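From: Anahera Grimshaw
To: teleop-users list
Subject: Re: [teleop-users] Bin and litter task: where should an episode start?

Nikau Tapsell wrote:

> We are setting up the living room cleanup task on our own two-arm
> unit and I have three questions before we commit operator time.
>
> 1. Do you start each episode with the arms in a fixed pose, or
> wherever the last one left them? Our operators prefer the second
> because it saves a reset.
>
> 2. Which hand goes to the bin? Brodie's notes say "nearest arm", but
> with the bin in the middle of the floor that doesn't tell the
> operator anything.
>
> 3. How much do you care about the liner? Ours slips off the rim
> after a few grasps and I don't want to re-seat it every time if the
> policy won't notice.
>
> We have the Gerlach leader arms and the stock Flellari recorder, no
> changes to either. Head view plus joint states, no wrist views yet.
>
> Nikau

Nikau,

Taking these in order. All of this applies to remote control with leader arms. We tried hand guiding on the same task in February and dropped it. The operator's own arms and sleeves kept getting into the head view, and with two arms you need two people or you end up moving one side at a time, and the policy then learns to move one side at a time.

1. Fixed start, with a tolerance. We home both arms to grippers open, fingers up, in the lower part of the head view. The recorder refuses to start if any joint is more than 30 milliradians off the stored pose. Operators dislike it for the first day. Before we enforced it we had a set of 200 episodes in which the start pose drifted steadily through each session, and the trained policy hesitated for several seconds at the beginning of every run. We re-recorded 55 of those with the fixed start, trained on the 55 alone, and the hesitation was gone. That was one room and one operator (Carleen Tamihana), so weigh it accordingly.

The home pose also has to keep the bin out from behind the forearms. If your head camera is pitched lower than ours you may need to widen the shoulders. Check it in the recorded stream and not in the preview window, as the Flellari preview uses a different crop from the one it writes to disk.

2. Write the hand into the task instruction and don't leave it to the operator. Our wording for the left-hand variant is "left gripper to the left rim, right gripper stays open beside the bin." The idle arm matters. If you let it hang wherever it is comfortable, you get a wide spread of idle poses that carry no information, and the policy spends capacity on them. Mereana Treloar has a script that plots the idle arm's joint variance per episode. I will ask her to put it in the shared folder.

On the approach itself: bring the fingers to the rim slowly and pause before contact. With leader arms there is no force feedback on our setup, so the operator is judging contact from the head view alone, and depth at the rim is hard to read. We ask for a half-second pause short of the rim. It shows up cleanly in the velocity trace and gives you a usable segment boundary without anyone pressing a pedal.

3. Re-seat the liner if the fold has come off the rim on the side you are grasping. Otherwise leave it. Some variation in the fold is useful. What you want to avoid is an entire session with the same slumped liner, because then the visual target becomes one particular crease. The same goes for the lining's color if you have more than one kind on hand. Swap them between sessions.

Stills from the head view, four of them, so you can compare against your own camera pitch:
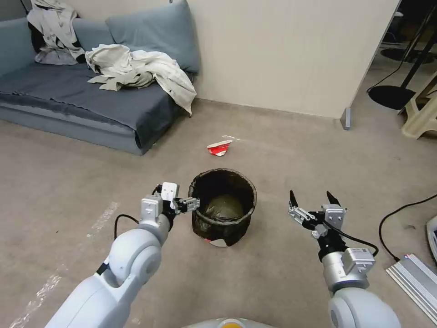
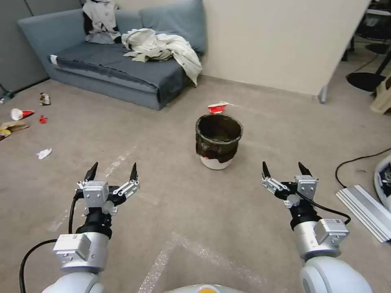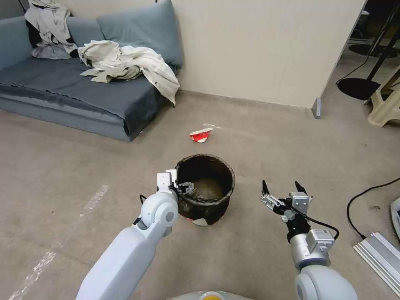
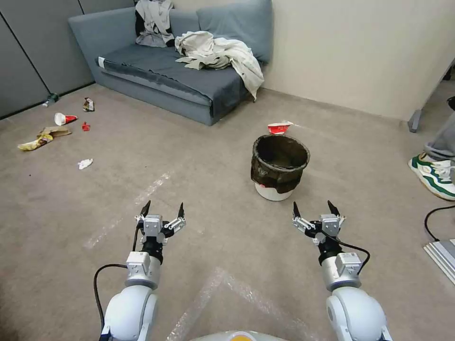
Head view, bin task, both arms in view. First and third: left gripper at the bin, right gripper open. Second and fourth: both grippers open, litter on the carpet to the left.

Look at the second and fourth for arm spacing, and at the first for how near the left fingers come to the rim. In the third the left gripper is over the near rim, which our instruction does not ask for. It is easy to miss when reviewing at speed. I would tag such a case separately and keep it out of the left-rim set until you have enough to make it a class of its own.

Also check that your litter stays in view at the left. A cup lying on its side near the edge of the head view is a poor first target. Ours are laid out by hand from a printed sheet, and the sheet has a line for the left limit. We do not tidy the sofa or the rest of the background between sessions.

Other settings, for reference:

Recorder rate: 30 Hz, joint states and video on the same clock
Gripper command: continuous, not binary
Leader-to-follower scale: 1:1 on all joints
Discard rule: operator marks it, reviewer confirms, nothing is deleted
Break: after every 19 episodes, longer if the operator asks

The number in the last line came out of Brodie Tomoana's error counts. Discards climbed after that point for all of our operators. Yours may differ.

One warning about the Gerlach leaders. The wrist roll encoder can come up one turn off if the arm is moved while powering on. The follower then tries to unwind at the first command, and the cable at the gripper does not have the slack for it. Power the leaders on in their cradle, check that the wrist roll reads near zero, and only then enable the followers. Prikard has a patch that rejects a first command more than a set angle away from the current position. We run it on both units and I recommend it even if you are careful.

If you send me a few episodes in the Flellari format, with the start pose file, I can run them through our checks and return the plots. Wrist views can wait. I would get the start pose and the hand assignment settled first, as those are the two that cost us a re-record.

Anahera

--
Anahera Grimshaw
Data collection, Stokemico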